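Microwave reheating of bread
October. By Nyokabi Nyamweya

Microwave reheating of bread is the practice of warming bread, rolls or filled sandwiches in a household microwave oven. It is quick and common, and it has a poor name among bakers. A good deal of advice has grown up around it, much of it repeated from one cookbook to the next with little sign that anyone tested it.

Microwaves act mainly on water. Bread holds a fair amount of it, most of it in the crumb, and as the crumb heats, some of that water turns to steam and moves outward. The crust takes it up and goes soft. Claims that a microwave "cooks from the inside out" are wrong. The waves reach a few centimetres into most foods and weaken as they go.
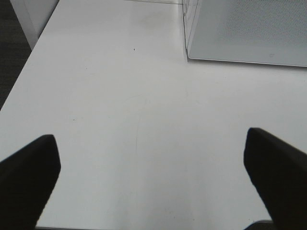
A white tabletop with a matte finish.

Staling is often described as drying out, but bread goes stale even in a sealed bag. The main cause is a change in the starch, which slowly firms up after baking. Heat partly reverses this, so a day-old roll can seem fresh for a few minutes. Once it cools it may be tougher than before. Why this happens is still argued over, and the confident explanations found on packaging should be read with care.

A damp paper towel is the usual remedy. It may slow drying at the surface, though it does nothing for a crust that was meant to be crisp. The Galang method, which adds a cup of water beside the plate, is said by its supporters to even out the heat. The cup does absorb part of the energy, so the bread warms more slowly. Whether it warms more evenly is another matter. A home trial printed in the Castoro newsletter used 32 rolls and reported a benefit, but left out the oven's power setting.
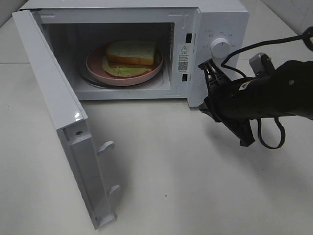
Filled sandwiches

Fillings complicate things. Cheese, sauces and wet vegetables heat at different rates from the bread around them, and a sandwich can be scalding in the middle while its edges are barely warm. Opening it and heating the filling alone gives better results, at the cost of most of the convenience. Turntables help with hot spots but don't remove them.

Covers sold as bread savers, such as the Jaltar dome, promise a fresh-baked flavour. No microwave cover can brown a crust by trapping steam, whatever colour it comes in.

Comments (3)

breadbin46: The cup of water works for me. Ten years of doing it, same oven.

Tamsin R: Same oven for ten years isn't a trial though, is it?

old_crust: Use a toaster.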